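DRARNVILLE, July 1, 2021. The Clomwood Tenants' Bureau today published its summer review of cooling bedding, and it does not share the enthusiasm found on the packaging. The bureau went through the sales claims for mats, gel pads and "chill" sheets sold in Drarnville shops since May. Very few came with any test result at all.

Most of the labels promise a cooler night. Cooler than what is left out. One pad sold under the Bretolach name claims 55 nights of "active cooling" but does not say what is active in it. The bureau wrote to the seller twice and got a copy of the same brochure both times.

Tile mats get a slightly better mark. They are an old product, they need no power and they make fewer promises. Air can move between the tiles, and many people like the hard surface in hot weather. Whether that is worth the asking price in a top-floor bedroom with one small window is another matter, and the bureau would like to see sellers prove it.

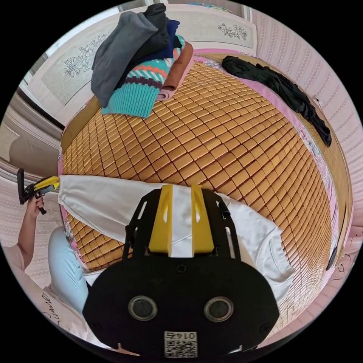 Bamboo tile mat over a pink floral sheet, with a white long-sleeved shirt on top.

The bureau also questions the word "natural," which was on nearly every mat label it read. It says nothing about the glue, the backing or the finish. Buyers who want to know should ask before paying, and should keep the receipt if the answer is vague.

A survey form went out to 2000 households in the Ashour district, and 200 came back. That is a thin return and the bureau will not build a ranking on it. Still, the replies that mentioned a fan were mostly kinder to the fan than to anything bought for the bed.
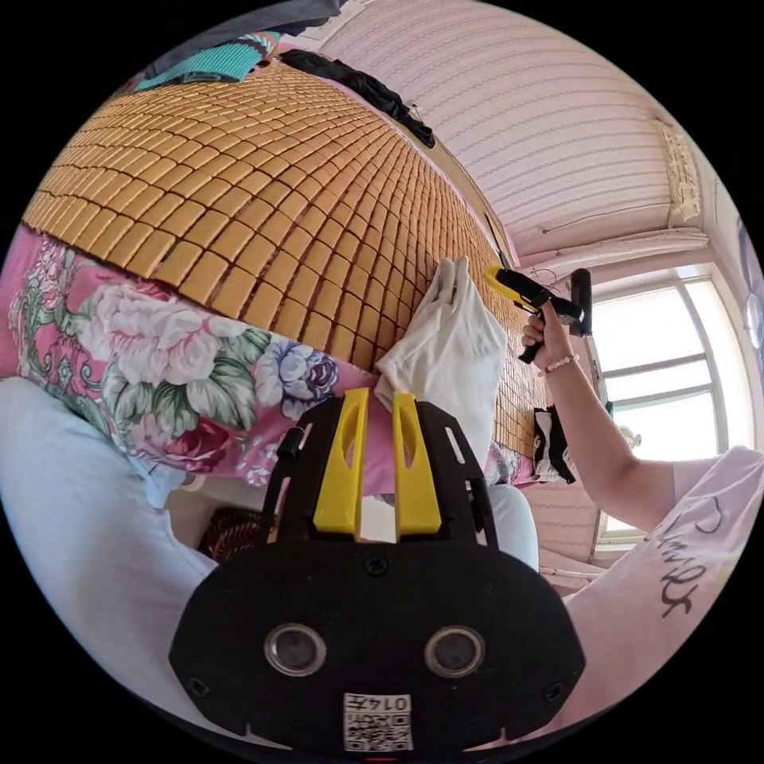 One Ashour resident wrote that the mat had been fine for two summers, that the gel pad was warm again before midnight, and that neither did as much as hanging a thick curtain on the west window.

The bureau is asking shops to take down temperature claims that have no test behind them. Sellers may send in their figures at any time. None had done so when this release was issued.

The full review is free at the Clomwood Tenants' Bureau front desk.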